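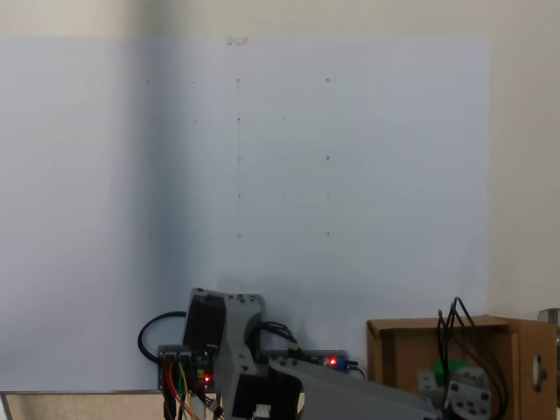

Gerrit Leemans spends most of his working day picking up a small cube and putting it in a cardboard box. He does it by remote control, with a desktop robot arm, and every attempt is recorded. When a set is finished, the recordings go into a learning system that tries to work out how to do the same thing without him.

Leemans works for Karkex, a small company in Zoltdale that trains low-cost arms for light sorting jobs. Before that he repaired sewing machines. He took the job in March after a friend showed him a listing that asked for patience and steady hands and didn't mention a degree.

"I knew nothing about machine learning," he says. "I still know less than the people who write the code. But I know what a good recording is and what a bad one is, and that took me a while."

The project is called Nurmi. Leemans moves the arm with a smaller copy of it that he holds in his hand. When he bends the copy, the arm on the table bends too. Software called Hustico saves the position of each joint along with the video, and when he is done he presses a key to keep the attempt or throw it out.

His first week went badly. He recorded 69 attempts at one task and was told that only a few could be used. "I was correcting myself all the time. I would go too far left, come back, go down, come up again. I got the cube in the box, so I thought that was fine. But the system copies everything. If I hesitate over the cube, it learns to hesitate over the cube."

He was asked to slow down and practice before recording. Now he runs through a new task without saving anything until the movement feels dull.
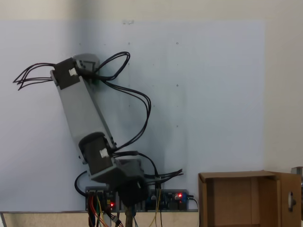

How many attempts does it take before the arm can do a simple task by itself?

"With 50 good ones you usually see something," Leemans says. "It goes to the right area and closes the gripper, and sometimes it gets hold of the object. For it to work most of the time, with the object in different places, we needed some 300."

The different places matter a good deal. Early on he kept putting the cube down in the same spot, without meaning to. The trained model did well there and missed nearly everywhere else. After that he started working from a list of starting positions, with pencil marks on the work surface to go by. He turns the cube a little each time as well, and he shifts the box between sets.

He is careful about his own position too. In one set he had leaned in to see better, and the shadow of his head fell across the table just before each grasp. An engineer going through the videos caught it. The set was dropped, and Leemans raised his chair.

He also keeps some of his failures now, which surprised me after what he had said about the first week. I asked him what had changed.

"Those are different failures," he says. "If the cube slips and I go back for it cleanly, that's useful. The arm will drop things too, and it has to see what to do next. What we don't want is me wandering around because I haven't made up my mind." Those recordings get their own tag in Hustico, so the engineers can leave them out if they want to compare.

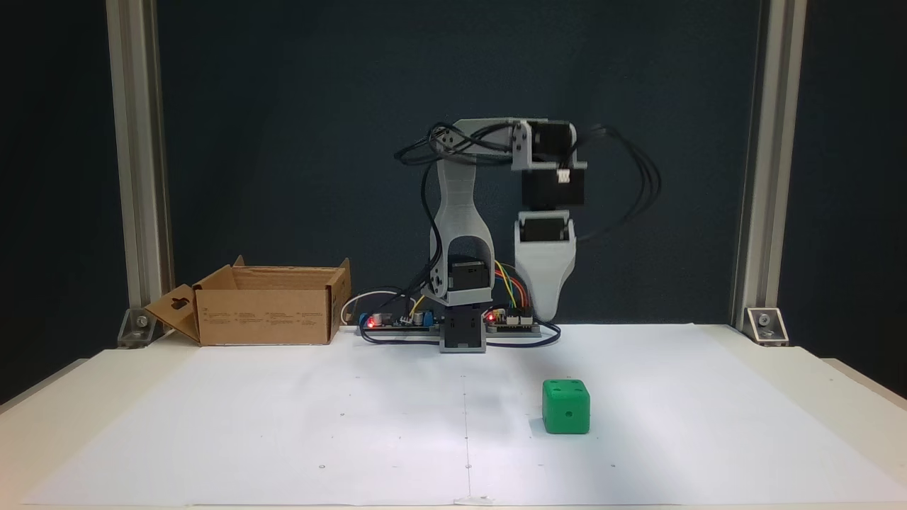

The arm at the back of the work area, with the green cube and the open cardboard box.

A usual shift is six hours, though he doesn't spend all of it recording. He stops when his hand gets tired, and the first part of the morning goes to checks. He moves each joint through its range, looks over the cables and compares the arm's resting position with the one from the day before. If a motor has been replaced, the joint has to be calibrated again before anything is saved.

"The cables are the dull part of the job," he says. "If one catches, the arm pulls a little to one side, and you may not notice until you've done twenty. So I look first."

The part he likes best comes when a new model has been trained and he gets to sit back with his hands in his lap. He says he can recognize his own habits in how the arm moves. It comes in a bit high, as he does, and waits for a moment before letting go.

"I asked if we should fix the waiting," he says. "They said it didn't cost enough time to bother with. So it still does that."

Karkex plans to add a second operator to the project this summer, partly so that the recordings don't all come from the same pair of hands. Leemans will do the training. He has already decided that the new person won't save anything for the first two days.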